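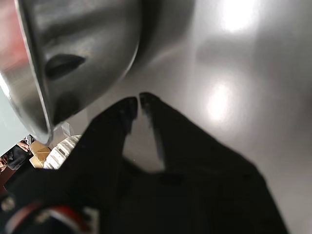

A big steel bowl, tipped up on its side.

Chutney season, then. I've had four emails since the last newsletter asking when I'm starting mine, and the answer is that I've started, I've already burnt one lot, and the kitchen window has been open since Thursday. My neighbours in Nilcombe have been very decent about the smell of vinegar.

I didn't grow up with chutney at all. We were a pickled onion household, and the only jar of anything brown in the cupboard was gravy powder. I came to it late, after I moved to Emholm and found that the house had a plum tree which dropped its whole crop in about 10 days. I had no freezer to speak of, and there are only so many crumbles one person can eat. So I bought a bag of cheap sugar and a bottle of malt vinegar and made something so sharp that it took the shine off a teaspoon. I ate it anyway (with a lot of cheese), and by Christmas it was lovely!

That's the main thing I'd tell anyone starting out: leave it alone. Chutney tastes dreadful on the day you make it. Put it somewhere dark, write the month on the lid and forget it until the clocks have changed. I've still got a jar of Emholm plum at the back of the shelf and I'm slightly frightened of it.

For this year's first proper batch I'm using plums again, with onions, a couple of windfall apples, sultanas, brown sugar and cider vinegar. I go easy on the vinegar to begin with, 500 ml for a big pan, and hold a bit back for later if it looks stodgy. The sugar goes in once the onions are properly soft. Put it in too early and they stay a bit squeaky, and I can't bear a squeaky onion.

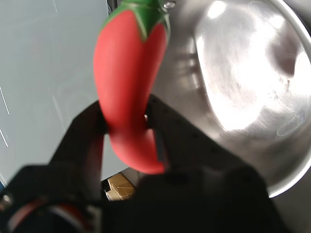 Then there's the question of heat, which I've changed my mind about more than once. I used to be very timid and put in a pinch of ginger and nothing else. Last year I went the other way and made a batch I could only give to people I don't see very often. Now I slit one chilli down its length, let it cook along with everything else and fish it out before I fill the jars. You get a warmth at the back of the throat and the plums still taste of plums. If you like it fiercer, chop it and leave it in, but do taste as you go, and wash your hands before you rub your eyes. I say this every year and every year I do it myself.

Jars next. I've been saving mine since spring and they've taken over the cupboard under the stairs – if you're short, come and take some, please. I wash them in hot soapy water, rinse them and stand them in a low oven while the pan finishes. Lids with a plastic lining are what you want, as vinegar eats bare metal.

The Erska Hall swap table is back in September, same arrangement as before: bring a jar, take a jar, and put a label on yours saying what's in it, nuts especially. I'll be there with the plum, and possibly a marrow and ginger if the marrows at the allotment carry on the way they're going. Somebody brought a rhubarb one last time that I've been trying to copy ever since, without any luck at all. If it was yours, please write in. I'll happily trade you two jars for the recipe.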